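Hand-Held Gripper Pair: What to Budget For Before You Order
By Maureen Rudd
Mon 11 September

The Zitano is a hand-held gripper for recording manipulation tasks. A person holds one in each hand, does a chore, and the recordings go off to train whatever arm you can afford later. We sell it and we rent it. We would also like you to keep it, so this page covers what the order form leaves out, including the parts that cost money.

Single or pair

You can buy one Zitano. People do, usually in May, when there is a bit of budget left and it has to go somewhere. By the end of summer they want the second one, and by then the second one is on the other side of a fiscal year. If your task list has any bowl, basket, bag, jar or drawer on it, price a pair from the start. One hand steadies, the other moves. If the list is strictly pick-and-place from a flat surface, a single unit will serve you for a good while, and we will resist the urge to upsell until you call us.

The pair ships as two separate grippers with two sets of finger pads, two charging leads and one case. The case holds both grippers or one gripper and all of the leads. We have raised this with the people who make the case.

What the fingers are for

The two-finger linkage opens wide and closes evenly, and the pads are soft enough to close on things you plan to eat later. That makes it a household-objects tool. It is a poor choice for sheet metal, cable work or anything you would normally reach for pliers to do. Lilian Mbwambo on our support desk keeps a list of what customers have tried to pick up anyway, and she will read it to you if you ask nicely.

Produce is the usual first purchase after the grippers themselves. It is cheap, it comes in awkward sizes, and every grocery store stocks it.
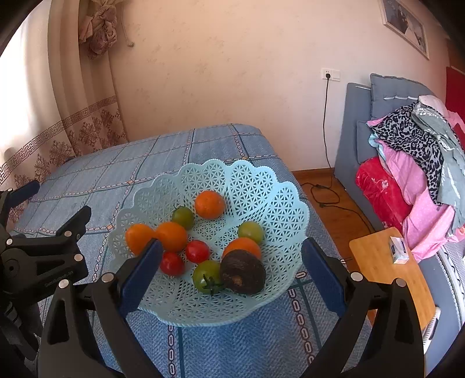 Put it in the consumables line, though, and put it there every week. Real fruit gets bruised, goes soft and is eaten by coworkers. Wax and plastic fruit lasts forever and behaves like wax and plastic. Most of our customers start with the fake stuff to save money, then quietly move to the real stuff and file the receipts under lab supplies. We have seen a citrus invoice rejected by a purchasing department on the grounds that it looked like lunch.

A starting allowance we give to small teams is $20 a week for objects and $200 set aside for the things that hold them: bowls, baskets, trays, cloths. Thrift stores are better for this than catalogs. A catalog will sell you six identical white bowls, and your model will become very good at white bowls.

Pads

Pads are a wear item. Clean them with a damp cloth, let them dry, and swap them when the surface goes shiny. Citrus peel leaves a film, avocado leaves worse, and a pad with a film on it slips in a way that looks like operator error until you have wasted an afternoon. Replacement pads come in packs of eight. Do not order a year's worth. They keep fine, but you will lose them.

Rooms cost money too

The expensive surprise is rarely the hardware. Ridwan Nasution, who does our site planning, asks every buyer the same thing: where will you be standing? A lab bench is free and already yours, and a model raised on one will be startled by a bedroom. If you want homes, you need homes, and that means paying hosts, paying for travel, and carrying insurance for the day someone backs into a lamp. Wistmont, our rental partner, will arrange furnished rooms by the day. Their quote includes cleaning. It does not include parking.

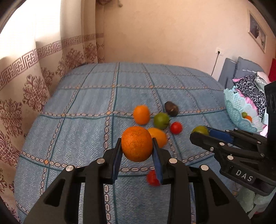
Object mix is the other thing to settle before you pay for a room. Buyers tend to write "fruit" on the plan and consider the matter closed. Write down sizes instead, because a gripper cares about sizes. A large orange between the pads asks for one opening, and the small red tomato lying just under it asks for quite another, with a lot less forgiveness. Add a lime, an avocado and an apple on the same bedspread and you have a decent spread of shapes for the price of a sandwich. Soft ground like a bed is also worth a line on the plan, as things roll toward whatever dips.

Labor

Budget for people as if they have arms, which get tired. Esther Tanui runs our training days and plans for short turns with a real break between them. New operators want to go fast. The useful ones slow down in the second hour and stay slow. Pay by the hour. Anyone paid by the recording will find the quickest possible way to move a lime.

If your target is 800 usable recordings, plan to make more than that and throw some out. How many more depends on the task, and we will not guess at it on a web page. Send us the task list and we will guess at it in an email.

Storage and review

Plan for disk space, then for the person who has to watch what is on the disk. The second is always missing from the spreadsheet. Clusier, our review software, is licensed per seat and comes with a trial period. It will flag dropped frames and missing files. It will not tell you that the task was dull or that the operator was using the wrong hand.

Renting first

Rental is by the week, two-week minimum, and the fee comes off the purchase price if you buy within the same quarter. Awuor Muli handles rentals and would like us to mention that the return label is inside the lid of the case, where it has always been.

Returned units need to be wiped down. Please check the linkages for seeds.

Lead times

Grippers and pads are in stock most weeks. Charging leads are in stock when they feel like it. If you have a room booked, order before you book it.

Related
Zitano replacement finger pads, pack of 8
Thammasiri charging dock for paired units
Clusier review seats: how licensing works
Wistmont furnished rooms: day rates and house rules
Choosing objects for a first task list

Contact sales | Rentals | Support
© Zitano. All rights reserved.
Back to top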